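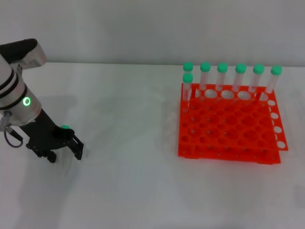

Grostilgate Teaching Laboratories – Facilities and Consumables Support

Ticket subject: Green screw caps not seating on clear test tubes
Raised by: Olga Barreto, Sample Preparation
Assigned to: Lachlan Donnelly, Laboratory Stores
Priority: Normal
Status: Closed

Initial report
The Sample Preparation section wishes to report a fault with the current stock of clear test tubes with green caps. On 14 tubes taken from the August delivery, the cap turns past its stopping point and lifts on one side. The affected tubes were filled with water only and no samples have been lost. The orange racks are in use as normal. Please advise whether the remaining stock should be withdrawn.

Response, Laboratory Stores, 09.40
Thank you for your report. The delivery consisted of 165 tubes supplied by Brandão, with caps packed separately. Please confirm the following before any stock is returned:
Whether the fault follows the cap or the tube when the two are exchanged.
Whether caps from the previous delivery fit the same tubes.
Whether the tubes stand upright in the rack when capped.
L. Donnelly

Update from requester, 11.15
The checks have been carried out. Caps from the previous delivery close correctly on every affected tube. The new caps fail on old and new tubes alike, so the fault lies with the caps. Capped tubes stand upright in the rack. One colleague, Mr Tóth, found that the tubes leaned slightly when the rack was placed at the back of the table, and asks whether the rack is also at fault.
O. Barreto

Response, Laboratory Stores, 13.05
The caps are to be set aside in a marked bag and should not be used. With regard to the leaning tubes, please place the rack on a surface known to be level and look again before requesting a new one. The table feet can be adjusted by hand, and Estates need not be called for this.

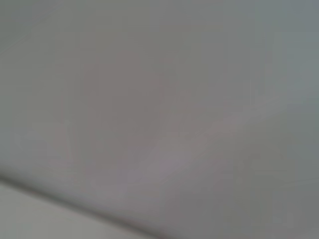
If the tubes still lean once the table is level, please press the top plate of the rack down at each corner. A plate that has lifted from its side walls will usually go back into place with light pressure – please do not use glue, as the racks are washed in hot water.
L. Donnelly

Update from requester, 14.30
Mr Tóth has adjusted the table and the tubes now stand straight. No work on the rack was needed. The new caps have been bagged and left at the Stores hatch, with the delivery note attached.
O. Barreto

Action by supplier liaison
Brandão has accepted the return and will send replacement caps within 5 working days. Until they arrive, sections may draw on the older caps, limited to 4 packets per section. Requests above this limit should be sent to Polyxeni Drakos for approval.

Closing note
Replacement caps received and tested on old and new tubes. All closed correctly. Ticket closed with the agreement of the requester. Any further fault with this item should be raised as a new ticket, quoting the supplier's name and the month of delivery.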